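工具ケースの中身を元の位置に戻す

家庭用の工具セットは、使い終わったあとに戻す場所がわからなくなりがちです。樹脂の成形トレーに一本ずつはめ込むタイプのケースを例に、片付けの手順をまとめます。

準備
ケースは平らな机の上で左右いっぱいに開きます。手前に50cmほど空きがあると、工具を並べておけます。乾いた布も一枚用意してください。

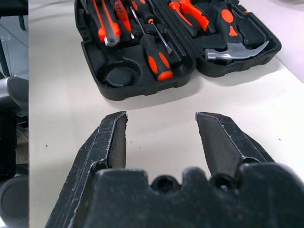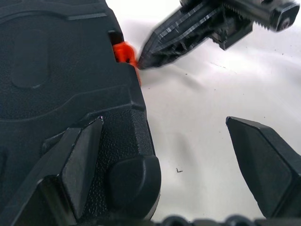
手順
1. トレーに残っている工具も一度すべて出し、くぼみのほこりを布で拭きます。
2. 丸いくぼみなど、形のはっきりした場所から埋めます。
3. 柄の長いものを先に、短いものを後に入れます。向きが逆だと柄が浮くので、浮いたら無理に押さず、反対向きで試します。
4. 小さなビットは最後です。サイズの刻印を上に向けておくと次に探すとき楽です。
5. ふたをゆっくり倒します。途中で止まる場合は、どれかがくぼみから出ています。開けて直してから留め具をかけます。

足りない工具があるとき
くぼみに品名を書いた紙を入れておきます。うちではBadentの付箋を小さく切って使っています。工具が戻ったら紙は捨てます。

油やさびの手入れは6月のページに書きました。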